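Trays, Bowls and Big Plates: Your Questions

Table-setting questions come in all week at Kircombe, and we love every one of them! These are the ones we hear most.
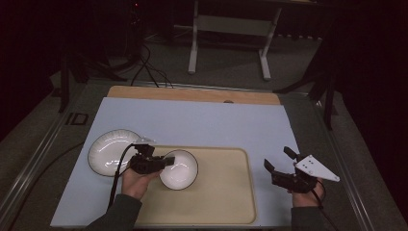 A small bowl in a beige tray, with a larger white dish alongside.

Do the bowl and the plate both have to go on the tray?
Not at all. We like the small deep bowl on the tray and the wide, shallow dish next to it – you get room to spread out, and the tray is still light enough to carry with soup in it.

What size tray should I start with?
Measure your biggest bowl and leave a hand's width on each side. If you eat at a desk (plenty of us do), measure the desk too. My first tray was gorgeous and hung over the edge by an inch.

Is a raised rim worth having?
Yes, yes, yes! It catches drips, runaway peas and the spoon you forgot about. Rounded corners are a treat to wipe out as well.

Can I stack white dishes with a dark rim?
Sure. Put a folded napkin or a paper towel between them if they'll be sitting for a while, and keep stacks to 4 or fewer. Big ones on the bottom.

How do I get gray fork marks off a white plate?
Baking soda and a little water, rubbed in with a soft cloth. Leave it 30 minutes if the marks are stubborn. Jenő Kocsis wrote to us about a plate he'd given up on, and it came up beautifully on the second try.

Does the color underneath matter?
It's my favorite part. White dishes look wonderful on light blue, and beige warms the whole thing up. Try a few colors you already own before you buy anything.

Where do I send my own question?
Drop it in the box by the door at Kircombe, or come to the Monday table at 9 a.m. Bring your tray if you'd like a second opinion on it – we'll have bowls out to try.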